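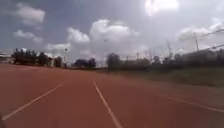

The track at Dundum, looking down the lanes toward the trees.

A Day Out With the Pace Cart

The invitation from Lovden said to bring a hat, water and "shoes you can jog in." I brought a hat and water. This was Tuesday, June 30, 2020, my first work trip since March, and I had forgotten how to read an invitation to the end.

Lovden is a small company that makes outdoor machines for sports grounds. Line painters, mostly, and a thing that drags a mat. Its new product is a pace cart called the McPhee, a low four-wheeled vehicle about as big as a picnic cooler, which drives ahead of a runner at a set speed and is supposed to stay in its lane while doing it. They teach it on the running track at Dundum, on weekdays, when the athletics club isn't using it. There were six of us in the visiting party: two coaches, a school district buyer, a couple who run a timing business, and me. We wore masks and stood apart from one another like chess pieces late in a game.

Our guide was Pirmin Brunner, who looks after what Lovden calls driving lessons. He had a radio controller on a neck strap and the tan of a man whose office has no roof. He began by telling us that nearly everybody asks the same question, and then he waited for one of us to ask it. The school district buyer obliged. Why not just have the cart find the white lines?

They tried that, he said. It worked beautifully in winter. Then the sun came out. A running track looks like the simplest place on earth to drive, red with white stripes, and then you stand at one end of the straight in the early afternoon and half the far stripes have washed out in the glare. Paint wears off in patches. The surface is blotchy. Where the bend starts, the outer lines go off at an angle that makes sense to a person and, he said, "made the old software want to visit the grass."

So now a person drives, and the cart watches.

The lesson

The way it goes is this. Somebody walks or jogs behind the cart with the controller and drives it down a lane by remote control. The cart's forward camera records what it sees, and the computer records what the thumbs are doing. Later the two are matched up, so that a view of the lane goes with a little bit of left or a little bit of right. Do that enough and the cart has an idea of what a sensible driver would do when the world looks like this. They call each run a lesson. As of that morning they had 1,768 of them on the drive, and Pirmin spoke of them the way some people speak of their vinyl.

Good driving, I was surprised to learn, is not much use alone. A cart that has only ever been shown the middle of the lane has no opinion about what to do at the edge of it. The first time a gust or a bump puts it there, it carries on with great confidence in the wrong direction. The drivers therefore have to drive badly on purpose. They let the cart drift toward a line with the recording paused, then switch the recording back on and steer it home. The badness isn't kept, only the rescue.

This takes some skill, and one of the coaches turned out to have a gift for it. I'd go further and say she was frighteningly good at almost leaving the track.

My turn came third. You hold the controller at your waist, left stick for speed, right stick for steering, and a red button by the forefinger that marks the lesson as spoiled. I spoiled four in a row. The trouble is that you steer from behind while the cart sees from in front and much lower down, so you correct for things it hasn't noticed and miss things it has. Pirmin's advice was to look at the far end of the lane and leave the cart alone more. He said beginners fuss, and that fussing is catching: a cart taught by a fusser wobbles down the straight like a shopping cart with a bad wheel. They keep one set of lessons from an early summer helper just to show people what this looks like. He loaded it for us. It was like watching someone try to walk past an ex at a wedding.

My fifth run counted. It is now presumably in there with the others, teaching machinery to steer a touch late.

About the shoes. The cart was set to six miles an hour, a speed I think of as a bus-catching speed, and the driver has to keep up. I did it in loafers.

The solo run

After a break in the shade we got the demonstration proper. Pirmin put the McPhee in the lane, set the controller on the grass where we could see he wasn't touching it, and pressed start on a tablet. Off it went. Down the straight it was excellent. I had my doubts about the bend and so, judging from his posture, did he, but it went round and came out the other side only a little closer to the inside line than you'd want.

On the second lap it slowed to a crawl for no reason any of us could see, thought it over, and carried on. Pirmin looked it up on the tablet. The cart reports how sure it is from moment to moment, and when it isn't sure it slows down. Glare again, he thought, though he wouldn't swear to it. He marked the place and said he would drive that stretch a few times at the same hour the next day. I liked this answer. At the last trade fair I attended, a machine drove into a display of bottled water and I was told it was a feature of the floor.

We watched it go for 11 minutes in all, until a coach asked what it does when somebody steps in front of it. It stops. That part isn't learned from anybody; there's a separate sensor and a plain rule, and Pirmin was firm that he didn't want it picked up by imitation from people like me. He walked out in front of the cart to show us. It stopped. He stepped aside and it waited until he told it to go on, which the same coach said was better manners than her sprinters have.

The arm in the equipment shed

There was a second item on the program, and I had expected to skip it. Lovden has an arm called the Drandska, bolted to a bench, which is meant to swap the cart's batteries. You teach this one by hand. There's a grip near the wrist, and when you squeeze it the joints go slack and you can lead the arm about like a patient horse. You take it to the battery, close the fingers, pull, carry the thing over to the charger, push. Then it plays back what you did.

After the track it felt like cheating. You can feel where the arm is, and when the battery catches on the rail you feel that too and ease off. The timing couple took to it at once and had a clean swap on their second try. Mine went in crooked, and the arm faithfully repeated my extra shove at the end, a shove I hadn't known I was giving. I have since noticed I do it to the dishwasher.

I asked why the cart can't be taught the same way, by pushing it along. Pirmin said they had tried, in the early days, with a broom handle. The driver's legs kept turning up at the edge of the view, and the cart learned a good deal about somebody's socks. Remote control keeps you out of the way.

The drawback of the arm is that one good demonstration only covers one arrangement of the bench. Move the charger a hand's width and you have to show it again, or show it enough variations that it gets the general idea. They're working through that now. It's slow, and the shed is hot.

What it costs and whether you want one

No price yet. The buyer asked three different ways and got the same pleasant smile. Lovden wants the cart to be taught on more tracks first, because so far it knows Dundum very well and everywhere else by rumor. Blue tracks are next. So is rain, when they get some. Clubs that sign up for the trial would be expected to give a few hours of lessons on their own surface, with a borrowed controller and a phone number to call, and one of the coaches had put her name down before we got back to the parking lot. The other wants to see it in a crowded lane with juniors about, and so would I.

My own complaints are small. The tablet is unreadable in sun. The red button sits exactly where a nervous finger rests, so I'm not certain all four of my spoiled lessons deserved it. And the session is billed as two hours and runs to three and a half, with one portable toilet at the far end of the grounds.

Visits are by appointment, six people at most while the current rules last. Parking is free on the side by the shed. Wear the shoes.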